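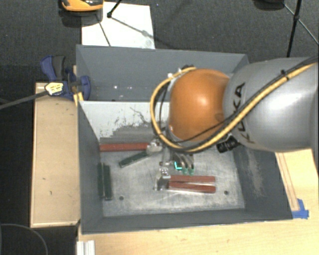
Bin 24, both compartments, divider in. April, a bit after 4 pm.

Wear check on the gray bins, carrying on from the Waddale sheet. Did 24 first since it gets the most use and I keep hearing it needs replacing.

Floor: bare metal, scratched all over, cloudy scuffs. Ran a fingernail across the worst ones, nothing catches. Wiped with the Mamo cleaner, left it a few minutes, wiped again. Scuffs stayed. So they're in the surface, fine, leave them. Still throws bright reflections when the overhead is on, which makes small shiny parts hard to pick out by eye. Try a matte liner? There was a roll from Ovdale on the top shelf, can't find it now.

Divider is the bad one. Lower part of the slope has gone patchy and there are dark irregular scratches down there. Top looks OK. Pushed on it in the middle, flexes a little, no creak. Want to swap it before the next long run but the spare is for the shallow bins and wont sit right at that angle. Asked Samisholm for a price, 695 for a new one with the brackets, which seems silly for a bent piece of sheet. Could we flip the old one end for end? Bolt holes look symetric on the drawing, have not measured.

Side walls: right one has the light scuffed patch running down it, same as last time I think, no photo from then so can't swear to it. Left wall OK, hard to see with the slant and the shadow, used a flashlight. Back panel fine.

Rear compartment: tiny white specks on the bottom. Packing foam? Or paint off something. Picked up a few with tape, stuck the tape on the inside cover of this book. Don't squash easily so maybe not foam. Vacuum the rear before anything goes in, the brush alone just moves them around.

Load: scale said 300 kg max on the pallet truck label, we are nowhere near. Normal fill is more than 200 of the short brackets in the front and whatever odd ones are left go in the rear. Whoever has been putting the long ones in the rear, please stop, they stand up against the divider and I bet thats half the damage.

To do
- measure divider holes, both ends
- find Ovdale liner
- ask Samisholm about sheet only, no brackets
- other gray bins, same check, take pictures this time
- label on 24 is peeling, reprint

Stopped at 5:10. Flashlight batteries nearly gone, spares in the drawer under the vise.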